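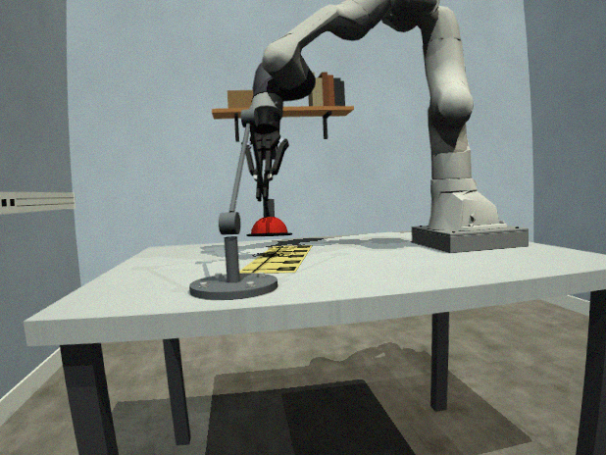 15 September 2020. Mail ballot opening, Vostville county room, dry run of the station layout. The old plan had openers facing each other across folding tables, which puts them too close under the current distance rule. One opener per side on a large table works. Something on the order of the pale one with the dark legs would do: thick front edge, four square-profile legs, floor clear between them for a tote. Folding tables with a center brace leave no place to push the tote under, so it ends up in the aisle.

Ran test batches of 50 envelopes each. Sequence: check signature flag, slit, pull secrecy sleeve, set outer envelope face down, pass sleeve left. Best batch took 11 minutes, worst took almost twice that. The slow one was all tri-fold stock from the Mirnton printer. Ballots do not lie flat after opening and need back-folding before they go to the scanner. Back-folding was not in the written procedure. Added as step 9.

Scanner side. Van Acker feed tray set to the narrow guide position. Two double feeds, both on Mirnton stock, both on the second fold. Cleared and rescanned, batch totals matched the header sheets. Fanning the stack before loading seems to help, but I only tried it on the last batch, so treat as unconfirmed.

Komilside sends its drop box returns in sealed bags with the seal number on the outside tag only. Ours carry it on the tag and on the transfer form. If the tag tears there is no second record. Asked them for a duplicate form. No answer yet.

Observer area: tape line moved back from the slitting station. Sight line to the sleeves is still good from a standing position, poor from a chair. Either raise the seats or accept standing.

Open items:
Repeat fanning test with fresh Mirnton stock.
Reprint procedure with step 9, pull old copies from the binders.
Blank header sheets are running low, order before the end of the month.
Check whether pre-scan is allowed before polls close or only opening. The statute text and the state memo use different words for it.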